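Equipment Planning Coordinator, Household Handling Program
Toltix, Clurham office
Full time, fixed term to the end of June, with a possible extension

Toltix is looking for someone who enjoys a good spreadsheet and doesn't mind a messy bedroom. We work on machines that handle clothes and bedding in ordinary homes, and we're about to make our biggest round of equipment purchases so far. You would plan it, price it and see it through, from the first quote to the last box unpacked.

Our program currently runs out of two sites, Clurham and Hulme, and we're adding a third at Plornow. Each site needs its own set of hand-held grippers, spare fingertips, cables, storage and charging, plus a realistic plan for what happens when parts wear out. Right now that planning lives in four different files and in Ginette Lebrun's head. Ginette is our operations lead and will be your manager, and she is very much looking forward to handing some of it over!
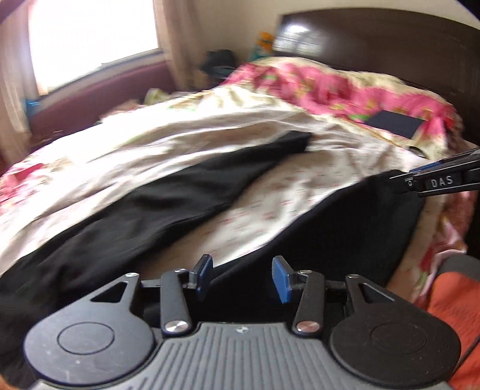

Budgeting for this kind of work is a fun puzzle once you get into it. A gripper is one line on an order form, but every line drags others along behind it: mounting screws, replacement pads, a case to carry it in, the hours someone spends learning to use it. Two-handed tasks double most of that. Dark clothes laid out on a flowered bedsheet, with a gripper coming in from each side, make a pretty modest-looking job, and yet the equipment list behind a session like that already runs to 60 items. We want a coordinator who looks at a list like that and starts asking which items can be shared between sites and which really can't.

What you'll be doing

Building one equipment plan for all three sites and keeping it current
Collecting quotes and comparing them fairly, with shipping, spares and repairs included
Setting reorder levels for the small stuff (fingertips, screws, gloves, cable ties)
Sitting in on home sessions a couple of times a month, so you know what gets used and what stays in the bag
Working with Flynn Harawira, our hardware engineer, on what to repair and what to replace
Writing a short monthly note on spending that people outside the team can follow

To give you a sense of scale, our inventory holds 3,668 tagged items, and nearly 400 of them are due for review before the Plornow site opens. Single purchases under $1,000 will be yours to approve. Anything bigger goes to Ginette, usually with an answer the same day. 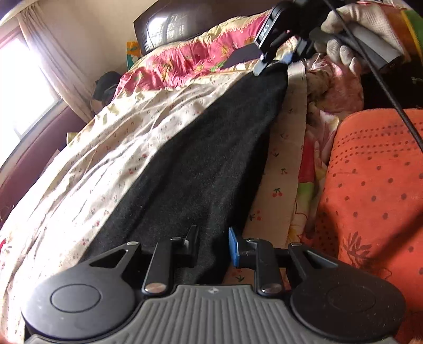
Flynn keeps a running log of repairs, and it's the best place to start reading if you get the job. It tells you which parts we keep fixing and which suppliers pick up the phone - and it's a lot more entertaining than it has any right to be. We'd love to see it turned into proper forecasts. At the moment we order spares when the drawer looks low.

What we're hoping for

Two years or so of purchasing, lab management, stage production, school supply or anything else where you had to get the right things to the right place on a fixed budget. You should be comfortable with spreadsheets, including ones other people made. You don't need an engineering degree and you don't need to have worked with robots. Curiosity about how things are put together will take you a long way, and Flynn is a patient teacher.

It would be nice, though we can train you, if you've handled import paperwork or service contracts before.

Practical details

The job is based in Clurham, with travel to Hulme most weeks and to Plornow once it opens. We pay travel costs and travel time. Hours are flexible around a 10 a.m. team call. You can work from home two days a week, except during deliveries, when we need somebody there to open boxes and check them against the order.

How to apply

Send us your resume and one page about something you once had to equip, stock or budget for. A community kitchen, a field trip, a repair bench, a band on tour - all fine. Tell us what you left off the list and how you handled it. Please address it to Ginette Lebrun and mention which site you live closest to. We'll invite people in for a conversation and a short paid planning exercise, and everyone who applies will get a reply.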